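September
Saengthong, Textiles in Use Group

4. Does grey felt-like cloth hide wear?

4.1 The claim

Sellers of soft storage and desk coverings like to say that a dark grey, brushed surface "hides everything". The trade leaflets we collected repeat this in nearly the same words, and two of them give a figure for how much longer such a surface stays presentable. Neither says how the figure was reached. We wrote to both firms and had one reply, which sent us the leaflet again.

We do not dispute that people believe the claim. In the Gerlow survey, 1,042 households were asked which colour of covering they would buy for a busy room, and dark grey came first by a wide margin. That is a finding about buying, though, and it has been quoted since as if it were a finding about cloth. A person who has paid for a grey panel because it will not show marks has some reason not to look for them.

4.2 What was compared

We took 11 coverings sold under the Wendulix name and 11 from Direl, all in dark or middle grey, and left them in ordinary use in homes for 3 months. Each household was asked to carry on as usual and to leave off any special cleaning. We know that at least one did not, as the covering came back smelling of soap. It was kept in the count, and taking it out does not change the result.

At the end, each covering was looked at twice. The first look was from standing height under a ceiling light, which is how the leaflets seem to imagine it. The second was close to, with light falling from one side. The same readers did both, on separate mornings, and were not told which maker's cloth they had in front of them. They marked each covering on a scale that ran to 100, where the top mark meant that they could find nothing wrong with it.

4.3 What the readers saw

From standing height the claim does fairly well. Most coverings were marked high, and the readers often agreed with one another. Close to, the marks fell and the agreement went with them. One reader would mark down a patch as worn where another had taken it for the natural run of the grain. We had expected a drop. We had not expected the readers to disagree so much over what they were looking at.

Some of the trouble lies in the cloth itself. A surface with a faint grain running both ways already looks a little uneven, and where it folds or meets a seam the shade can change from one side to the other (Figure 1). A reader looking for wear has to decide whether a lighter stretch is fibre rubbed thin, fibre lying another way, or plain light. We doubt that the eye alone can settle this, and we are not persuaded by earlier work that assumes it can.
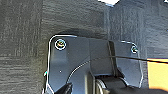 Figure 1. Dark grey, finely textured surface with faint streaks across and down. A seam or fold near the right of the upper panel divides two slightly different greys.

Is a change of shade at a seam a sign that the cloth has worn? It is poor evidence of wear when taken alone, as new cloth will often look lighter on one side of a seam if the fibres lie differently or the light reaches the two sides at different angles.

For this reason we threw out all marks given for places within a finger's width of a seam. The gap between the two looks became smaller, but it stayed. Readers of the Gerlow survey may want to bear in mind that its photographs of "worn" cloth include a good many seams, and that no one appears to have checked them against new pieces.

4.4 What we would not claim

Our numbers are small and all the homes were in one town. We cannot say that grey cloth wears faster or slower than any other, as we tested no other colour. All we can say is that the leaflets rest on a look from far off, and that a nearer look gives a less flattering and much less certain answer. A fair test would put grey beside brown and green in the same rooms. Until somebody pays for one, the figure in the leaflets should not be repeated.

Comments (3)

Reader 1: Did you brush the coverings before the second look? Ours changes shade completely if you run a hand over it.

Reader 2: I sold these for years. Customers came back about crumbs and pet hair, hardly ever about wear. You might have asked about that instead.

Reader 3: Throwing out the seams seems a bit harsh. On my storage box that is where it went first.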